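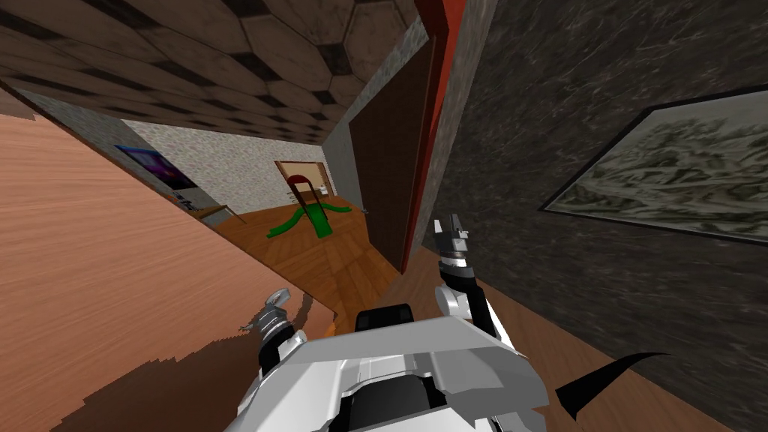

Home | Projects | Workshop | About | Contact

The virtual robot finally moves both arms
August 30, 2025
4 min read
Print | E-mail

So I promised back in July that I'd stop buying motors until I had something working in simulation, and I've (mostly) kept my word! The two-arm build now has a name, Poojary, and it lives in a made-up apartment on the old desktop in my garage. The real one is still a pile of printed brackets and one shoulder.

If you're new, the plan is a pair of arms on a fixed torso, small enough to get through my side door, with a two-finger gripper on each arm. I'm doing the software at home and the metal at the Ollport shared shop, where I get a bench two evenings a week and the good drill press if I'm quick.

The first job was getting the torso model in without wrecking my frame rate. The file I drew had 913 faces in the chest shell alone, which is silly for something that just sits there. I got it down to 376 by flattening all the rounded bits into big angled panels, and I like it better now! It looks a little like a paper model. I may even cut the real shell that way, from flat sheet, and skip the bending altogether. 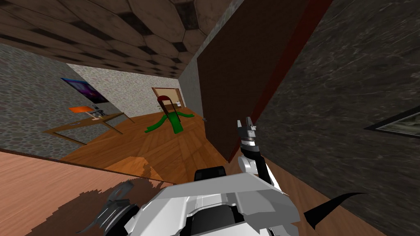
Then came the camera, and oh boy. I parented it to the torso and typed the mounting angles in the wrong order, so the whole room came out leaning like a ship in a storm. I spent a whole evening hunting for a bug in the arm code before Naveen Sengar looked over my shoulder at the shop and asked why my ceiling was coming down the wall. The arms were fine. I've left the tilt in for now, partly from laziness and partly as a test of whether the arm math holds up when the view is crooked. Shadows are on the cheap setting too, so their edges come out in little steps. I can live with that.

The rooms came out of a free scene pack, and I haven't changed a thing in them. I did move the start point around a bit, to see how the grippers look against dark walls and against wood.

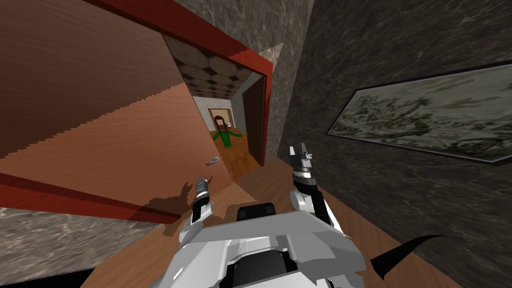
Both grippers up, with the long hallway straight ahead.

What's still bugging me is the left elbow. Ask it to go high and it gets there, but it takes a weird route, swinging out wide first. I think I have a joint limit flipped in the Cunau config (that's my little motion script, nothing fancy). The right arm has the same numbers mirrored and behaves beautifully, so I've been comparing the two files line by line with a cup of coffee and not much joy.

On the hardware side I've set aside $300 for the second shoulder and the wrist bearings, and I have 23 brackets left to deburr. My thumbs are not looking forward to it. If anybody has a favorite tool for the inside edges of small holes, please leave a comment, I'm all ears.

Next up is fixing that elbow, then straightening the camera, then wiring the real shoulder to the same script and keeping my hand on the power switch.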